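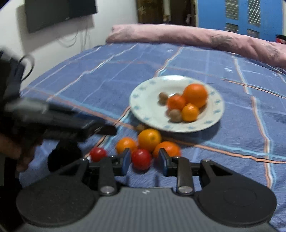 Red cherry tomatoes on the bedsheet, next to the plate.

June 22, 2021
Seed notebook, Amdale greenhouse

2 comments | 3 shares

Started the second seed extraction of the season. The first one, in May, gave low germination and I want to know whether the fruit or the method was at fault. Same line as before (Keltesix, red cherry), picked from the south bench only. Left out anything split or soft at the stem end.

Method, so it is written down properly this time:

Cut across the middle, squeeze into a glass jar, skins to the compost. No water added to jar A. Jar B got an equal volume of tap water. Jar C is the no-ferment control, rubbed through the Evow sieve under the tap and put straight on the drying screen. Paper towel over A and B with a rubber band. Both are on the shelf above the sink, out of the sun. Stir morning and evening.

In May I added water to everything and left it over a long weekend. When I came back there were small white root tips showing on part of the batch. I dried them anyway, which was a mistake, and I think most of the bad result comes from there. The sprouted ones looked normal once dry and I could not sort them out again. Amirhossein Ansari thinks the water matters more than the time. He has always fermented without water and stops as soon as the gel slips when he rubs a seed between two fingers. Jar A is his way, jar B is mine, and both come off the shelf when the gel slips, whatever day that is.

Germination on the May lot, final count: 79 percent. The lot before that was better but I can't find the sheet, so I'm not going to quote it. If anyone has the blue folder please put it back on the desk.

Drying. The coffee filters worked better than the paper plates. Seeds stuck to the plates and I scraped some of the coats getting them off. Filters can be flexed and the seeds pop loose. Used the mesh screen for jar C because it was already out. Fan on low, pointed at the wall. Last time it was pointed at the seed and I found some of it on the floor.

The weight of 1000 seeds still needs doing on the May lot. The small scale drifts when the vent fan is running, so turn off the fan, wait, zero it, then weigh. I tried it this afternoon with the fan on and got a different number each time. Crossed those out.

Fruit notes. Flavor good, a bit more acid than the early picks. Skins tougher than I would like. There was some cracking at the shoulder on the plants nearest the door, where the watering has been uneven. The drip line there has a blocked emitter which I have cleared twice. I'll replace the whole section. Ghasemi has the fittings but not the tubing in our size, so the tubing has to be ordered.

I also bagged new flower trusses for the next round. The organza bags from last year are fine except two with holes, mended with thread. Gave each truss a tap at midday. Cherry types mostly self without help, but the potato-leaf plant at the end of the row makes me wonder about a stray cross somewhere. It could also be a mixed packet. Pulled it and labeled the gap so that nobody replants from the wrong tray.

Labels: pencil only. The marker on the May envelopes has faded already and one of them I can only identify by the fold.

To do
- stir A and B tonight, note smell and any skin on top
- find the germination sheet
- order tubing, same diameter as the south bench
- weigh May lot with the vent fan off
- set up the germination test on C once dry, damp paper in a closed box, heat mat at about 30 C
- write line name and jar letter on the filters BEFORE the seed goes on

Evening, added later: A has a faint sour smell already. B has none yet. Gel still firm on both. C is spread out on the screen, one layer, a few clumps that I broke up with a fork. Will turn them again in the morning.

This site uses cookies to remember your reading preferences. Accept | Settings

Amdale greenhouse notebook. Text may be copied for non-commercial use. Contact | Back to top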